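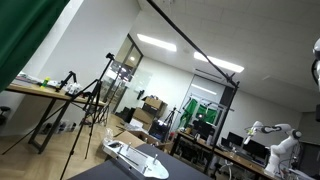
Nilholm Makers' Club – Household Machines Group

My aunt called last week and asked, the way she does every few months, whether she can stop ironing yet. She is 62 and has been promised a robot maid since she was a little girl watching cartoons on the rug, and she feels she has been patient long enough. I told her I'd write something down for her, so hello, Tía, and hello to everybody else who has wandered in.

The short answer is no, not yet, keep the ironing board. The longer answer is that I'm more hopeful than I was last August, when I wrote a rather gloomy post about dishwashers and got 234 comments, most of them about dishwashers.

A robot arm is wonderful at going to the same spot over and over. Give it a part that always arrives in the same place, facing the same way, and it will keep at it long after you and I have gone home to supper. That's why a shop floor is so much friendlier to a machine than my kitchen, where the colander lives in a different cupboard depending on who put it away (my husband has theories about this, and they are all wrong).

So the job I keep coming back to is a small one: a metal plate with three little posts standing up on it. You or I would pick up a part, feel for the post, wiggle it a bit and drop it on without looking. The wiggle is the hard part! Fingers know when something has caught on an edge, and a machine has to be given some way of noticing the same thing, and then some idea of what to do next. 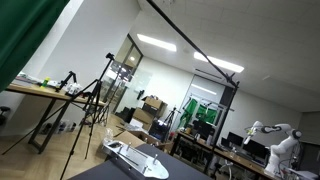 The plate with its three pegs, and the white arm over by the monitors.

Beltrán, who reads this blog and argues with all of it, thinks the shop floor will be sorted out long before anybody's laundry, and I agree with him for once. A peg stays where you bolted it. A fitted sheet has no corners until you find them, and then it has too many. I've read the Trumavier newsletter faithfully for six years and there is still a lot more in it about boxes and bolts than about pillowcases.

What I would pay good money for is something modest – a machine that clears the table after dinner and leaves the good glasses for me. I'd let it be slow. It could take all evening, as long as it didn't mind me talking to it.

Next time I want to get into folding towels, so send me your towel opinions.

– Dayana Ayala, 10th June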